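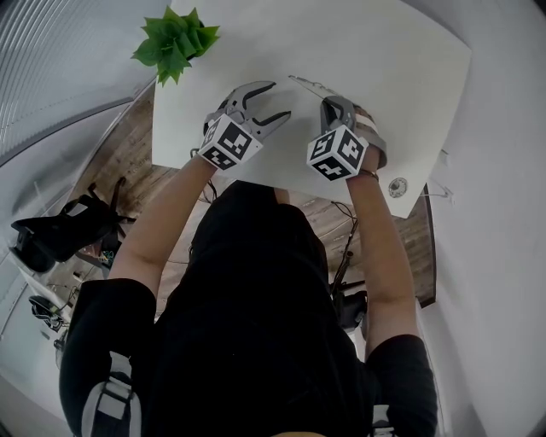

Desde el turno de validación responden que la norma interna no dice nada sobre la postura inicial, y que por eso cada operador empieza las tomas como le parece. Piden que se aclare antes de seguir rechazando episodios.

**Incidencia 353 – Plulwood, puesto de teleoperación portátil**
Estado: en curso
Fecha: 8 de noviembre de 2025

**Síntoma.** El script de Segers marca «pose no inicializada» en episodios cuyo vídeo parece correcto. El fallo aparece en los primeros 200 fotogramas y afecta sobre todo a la pinza izquierda.

**Comprobaciones**

- Calibración de cámara repetida con el patrón de Brelatik. Sin cambios.
- Cubos de marcadores: un cubo por pinza, junto a la muñeca. Con el cubo inclinado se ven tres caras, pero una queda muy escorzada y el detector la descarta.
- Apertura registrada frente a apertura real: coincide.
- Versión del detector revertida a la de octubre. El error persiste.

**Causa probable.** El procedimiento de Purkthorpe exige 400 ms de reposo con ambas pinzas sobre la mesa y sin objeto. Nuestra hoja de puesto omite ese paso desde la revisión 8.

**Regla provisional**

1. Pinzas vacías sobre el tablero, cubos a la vista.
2. Reposo completo antes de cualquier agarre.
3. Cables fuera del recorrido de los brazos.
4. Si el detector pierde un cubo durante el reposo, se anula la toma – no se recorta después.

**Pendiente.** Validación pide que la regla 4 no se aplique a lo ya grabado. De momento esos episodios quedan en cuarentena, sin borrar. Falta actualizar la hoja de puesto y repetir la prueba con la pinza izquierda.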